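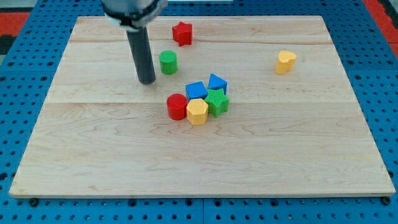 Light maple board with visible joint lines between the planks.

Oiling a maple board

Wash the board with warm water and a little soap, wipe it down and stand it on edge for 24 hours. Oil will not soak into damp wood.

Rub raised grain flat with fine paper, working along the grain. Wavy figuring tears easily – use light pressure there.

Apply 2 thin coats of food-safe mineral oil to all faces, including the end grain. Wipe off the surplus before it turns sticky.

Check the joints each February, when heated rooms are driest. A seam that catches a fingernail needs re-gluing before any more oil goes on.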